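Home | Getting Started | Player Records | Match Entry | Exports | Contact

Section 6: Entering Historical Player Records in Preltine
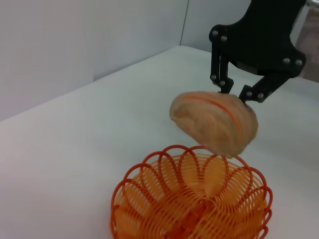 Vakulenko

1/4/22

Read this section before you type anything in. Preltine will accept almost any number you give it, and the green check mark beside a saved record means only that the boxes were filled. It does not mean the record is right. I have seen green check marks next to goalkeepers with more shutouts than games.

6.1 Before you start

You will need an editor login, the season list for your league, and at least one printed source for each player. A club program counts as a source. A fan page that copies the club program does not count as a second one, however nice it looks.

The starter database is advertised as "complete" with 2,559 player records. Treat that word with care. Many of those records hold a surname, a position and nothing else.

6.2 Creating a player record

1. Open Player Records and choose New.

2. Search the surname first, with and without accents, and with any common misspelling. The duplicate warning catches exact matches only.

3. Enter the full name as it appears in your best source. Put nicknames in the Known As box. Do not put them in quotation marks in the middle of the name, whatever the sample record shows.

4. Enter the birth date. If you have only a year, leave day and month blank. Older versions filled in the first of January on their own, so be suspicious of any player born on that day.

5. Choose the main position. One only. The Secondary Position box is there for a reason, but a single emergency appearance in goal does not make a winger a goalkeeper.

6. Press Save and write down the record number.

NOTE: Record numbers are never reused. If you delete a player and add him again he gets a new number, and every lineup that pointed to the old one will show a blank.

6.3 Adding appearances and goals

1. Open the record and select the Career tab.

2. Add one line per club per season. Do not add a single line for a whole career at one club, even if that is all your source gives. Use the Summary box for that.

3. Pick the competition type: League, Cup, International or Friendly.

4. Enter starts and substitute appearances in their own boxes. For seasons before substitutes were allowed, enter a zero in the second box. A blank is read as "unknown" and the season drops out of the totals.

5. Enter goals. For goalkeepers, the Goals box still means goals scored. Goals allowed go under Keeper Data.

6. Compare the Total line with your source.

CAUTION: Preltine counts friendlies in the career total unless you turn them off under Settings, Totals. The setting is on by default. Any player shown with more than 800 appearances should be checked for this first.

6.4 International caps

Caps cause more trouble than everything else in this guide put together. National associations have changed their minds about which matches were official, and some changed them back. Preltine takes no side. It has a Disputed box, and you should use it freely.

1. Select the International tab.

2. Choose the level: Full, Amateur, Youth or Schools.

3. Enter each match by date and opponent. If you have only a total, enter it in Cap Total and leave the match list empty.

4. Mark Disputed for any match your sources do not agree on, and name both sources in the Remarks box.

Do not fill in a match list by guessing from the national team's fixtures. A player who was in the squad may never have left the bench.

6.5 Importing from Plollilum files

You can import up to 100 players at a time from a Plollilum file. The sales sheet calls this a one-step import. Count the steps yourself.

1. Back up your database.

2. Open Tools, Import, and choose your file.

3. Match each column by hand. Auto Match tends to put assists in the goals column.

4. Run Test Import and read the whole report, including the part below the line that says "No errors found."

5. Run the import.

6. Open several records at random and check them against paper.

CAUTION: There is no Undo for an import. The Undo button stays lit afterward, but pressing it reverses only your last typed entry.

Files from Skitau can be imported the same way after you save them as plain text. Honors and medals are lost in the process and must be typed in again under the Honors tab. A fix for this was promised for May. Check the release notes for your version before relying on it.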